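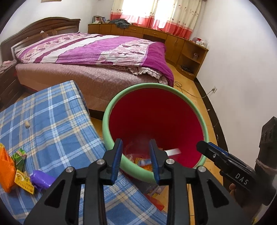 A bedside table fills up faster than any other surface in the house, and clearing it is a job best done in one go. Put a bin on the floor right beside the table before you touch anything. A round plastic one with a wide mouth is easiest, and crumpled bags, strips of paper and sweet wrappers can go straight in. Leave the cloth on the table for now.

Search this site
Search
Advanced

Step 1. Take out the rubbish. Pick up only what is plainly waste: empty packets, torn film, peanut shells. Unopened snacks stay where they are.

Step 2. Pull out the medicines. Check the expiry date on every box and keep the leaflet with it. If a pharmacy label has been stuck on, leave it there, as the dosage is often written on it. 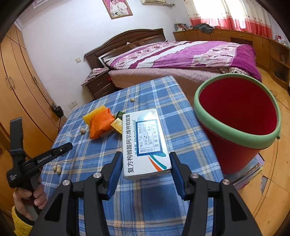 Anything out of date goes in a separate bag for the chemist and stays out of the household bin. Creams and ointments get the same check as tablets.

Step 3. Sort what is left. Food goes back to the kitchen, gloves and cloths to the wash.

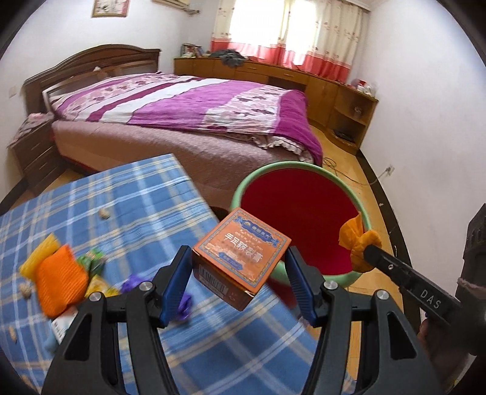 Fabian Riedl
Household editor, Fultholm

Step 4. Lift the cloth by its corners and shake it outdoors. Wipe the table top, let it dry, and lay the cloth again. Put back only what you use at night, then tie up the bin bag and take it out.

Last updated: 25th September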